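Moving, again

Saturday, July 4, 2020

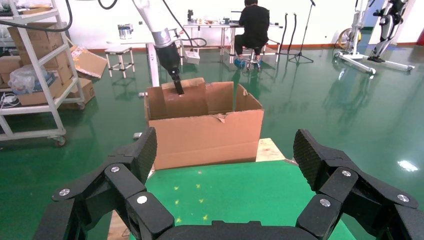 So we have the keys as of Thursday and I have done maybe a third of what I said I would do by now. Typing this on the floor with a plate of toast. Fireworks started before it was even dark and the cat is under the bathtub, so that's her evening.

The move is Drondport to Donine, 85 miles, mostly the old road because the truck hates the highway. Fourth place in I don't know how many years. You would think I'd be good at it.

Things I have learned this week, in no order. Books are heavy. I knew this. I packed them all in big boxes anyway and Rigoberto Taipe from downstairs picked one up, put it right back down, and went to get his hand truck without saying a word. Repacked the lot on Wednesday night into small ones. Liquor store boxes are the best size if you can get them, but with everything going on the store isn't leaving them out front anymore, you have to call ahead.

Also, label the SIDE. I labeled the tops, then stacked them. Great.

The quote from the moving company was 2,000 dollars and that didn't include the piano, so we said no thanks and rented the truck. The piano is staying with the people upstairs. I was sad for a bit. Their daughter was already playing it when I went up to say goodbye, the same four notes over and over, so ok, it has a job.

Kitchen took the longest. Why do I own 13 mugs. I live with one other person and he drinks out of a jar. Gave a bunch away, kept the ugly one from Gowda with the chipped handle becuase my mom bought it on that trip when it rained the whole time and we ate soup in the car. Can't explain it to anybody else. It's wrapped in two sweaters.

Didn't get to say a real goodbye to most people, that's the hard part. Waving from the sidewalk in masks. Mrs. next door left peach jam on the step with a note and I cried at the jam. Very tired, to be fair.

The new place is good I think? Smaller. The light in the front room is lovely in the morning and there's a plum tree that hangs over from the yard behind. The shower makes a noise like a goose. Landlord is in Andton and says he'll come look at it "after the holiday" so we'll see.

Still to do: change the address at the bank, find the can opener, call the internet people agian, return the truck by 2 tomorrow or they charge another day. Using my phone for this so no pictures of the rooms until we get hooked up.

Ok the cat just came out. Going to go sit with her.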